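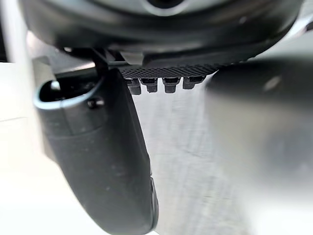
3.2 Floor areas and the order of tidying

The unit of observation in this part of the study is the floor area. A floor area is any part of a room's floor that a resident would name separately when asked where something is. In some rooms the whole floor is a single area. In others it is divided by a rug, by a change of covering, by a line of furniture, or by habit alone, as when the strip beside the bed is treated as a different place from the strip beside the door. We used the residents' own divisions where they gave them and drew the division ourselves where they did not.

Earlier work on household tidying has mostly started from the storage end. It asks what cupboards, shelves and boxes a home has and how full they are. That approach suits kitchens, where most objects have a fixed place, but it fits bedrooms and living rooms less well. In those rooms a large share of the objects that are put away in a session come up from the floor, and a fair number of them go back down to it within a day. The Orneck survey, which covered 50 rented homes, recorded storage in detail and left the floor out of its room sheets altogether. We returned to 10 of those homes in July and added the floor.

The rooms were visited without notice of the exact hour, so that they would be in ordinary condition. Residents were asked to tidy as they normally would and to stop when they thought the room was done. They were not asked to clean. Sweeping, vacuuming and wiping were noted if they took place but are not part of the results given in this section. Moving furniture was noted in the same way, unless an object was picked up from under the furniture, in which case the move was coded together with the object.
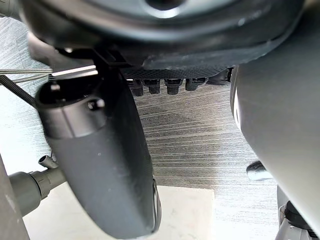

Each time an object left the floor, the observer wrote down the area it came from, what kind of object it was, and where it was set down. The kinds were kept broad: clothing, bedding, paper, toys, footwear, food items, tools, and other. An object set down on a bed or a chair for later sorting was entered as parked. A parked object kept its entry open until it was moved again or until the resident ended the session. We chose 300 entries as the working limit for the set and closed the coding when that number was reached.

Bags and boxes gave some trouble. A bag on the floor may be an object waiting to be put away, or it may be the place where other objects are being put. Several residents used the same bag both ways in a single session, filling it first and then carrying it to a closet. In these cases the bag was coded as storage while it was being filled and as an object once it was lifted. The rule is somewhat artificial, but observers were able to apply it without stopping to confer, and it kept the entries in time order.

Residents rarely worked across the whole floor at once. The usual pattern was to clear one area, or most of it, and then move to the next. The first area was most often the one nearest the door. In rooms with a rug, the rug tended to be cleared before the floor around it, and small objects that had ended up at the edge of the rug were often pushed off it by foot and collected afterward. When asked about the order, most residents said they had not thought about it. A few said they began where they would otherwise have to step over things.

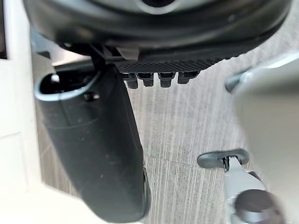
Size also mattered. Large soft items such as blankets and coats were taken up early, partly to see what was under them. Paper was left until late. Shoes were moved in pairs where both shoes were in the same area, and singly where they were not, and a single shoe was frequently parked against a wall until the other one was found. Toys were collected in a heap before being boxed, and the heap was nearly always made in an area that had just been cleared. This means that an area may be emptied and filled again in one session, and a simple before-and-after comparison will miss it.

Figure 2. Four close views. In the last view the floor below is visible in two distinct areas.

Where a floor showed a clear division, as in the last view of Figure 2, observers were told to treat the areas as separate from the start. Where no division could be seen, they waited for the resident to name one or to show one by the way the work was done. The two kinds of division were marked with different letters on the sheet. We had expected the visible kind to predict the order of work better than the other. In the homes visited, the difference was too small to build on, and we make no claim about it.

Five rooms had under-bed boxes from the Pridano range, supplied to tenants by the Stindura housing office before the survey began. These boxes stand on the floor when in use, and residents disagreed about whether an object in an open box was still on the floor. We counted it as put away if the box was pushed under the bed before the session ended. If the box was left out, the objects in it stayed on the sheet as parked. Residents with these boxes used them mainly for clothing and bedding out of season, and seldom opened them during an ordinary session.

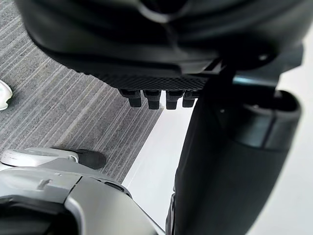 The sheets were typed up on the Moura form, which has one line per object and a free column for remarks. The free column was used more than planned. Observers wrote in it when an object was picked up, looked at and put back in the same place, an event for which the form had no code. These returns to the floor were especially common with paper and chargers. They are left out of the counts in the next section, since no change of place occurred, but they take up time in a session and a later version of the form should give them a line of their own.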